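**Gripper does not fully open after homing, Drorgate cell**

**jpeltonen_cell4** - 6 August 2023

Hello all. I take care of one pick cell at Videlmont. The arm is older, the gripper is a two-finger parallel type from Drorgate, and the wrist camera looks down between the fingers. Since the last service the stroke after homing is 66 mm. It should be 85. No alarm, no strange sound. I cleaned the guide rails and ran homing again, same number. What should I check first?

Joonas Peltonen

**marrow_bit**

Did the service include new fingertips? If the homing routine closes until contact, thicker pads will move your zero.

**jpeltonen_cell4**

Yes, new pads, but the same part number as before. I measured them with a caliper and they are equal to the old ones.

**torque_and_tea**

It is the spindle nut. I have seen this on three units. Take the cover off, clean out the old grease, put new grease, done.

**marrow_bit**

I don't agree. A dry nut gives you a high motor current, and then you get an alarm. He has no alarm. Please don't open the cover before you look at the parameters, the seal is not nice to put back.

**torque_and_tea**

The alarm limit can be set so high that it never comes. Ours was. Over 500 hours without grease and the controller said nothing.

**lin_okabe_line**

We run the same gripper on the Okabe line. After service the technician loaded a default file, and in this file the soft limit for opening was smaller than our stroke. Look at the page "Travel", second value. Write down what is there before you change it.

**jpeltonen_cell4**

Thank you, I looked. The second value is 66, so the limit is the reason for the number. My backup from April says 85. The motor current during a slow opening is 49 percent, and I don't know if this is normal.

**torque_and_tea**

49 is too high for a slow move with nothing in the fingers. So maybe we are both right. I would still grease it.

**lin_okabe_line**

Ours is lower, but we have shorter fingers. Restore the value first, open at slow speed, keep your hand on the stop button. If it reaches the end without an alarm, plan the grease for the next stop.

**marrow_bit**

+1 to this order. And do you have a Caveline model of the cell? Try the full opening there before, to see that the fingers don't touch the camera bracket.

**jpeltonen_cell4**

I have the model, and I set the travel value to 85 in it this evening - only in the model, the real controller still has 66. In the wrist view the fingers now stand far apart, one in each lower corner, and the space between them is empty. The bracket is not in this view, so I will check that distance from the side tomorrow before I touch the real parameter.

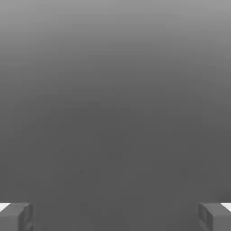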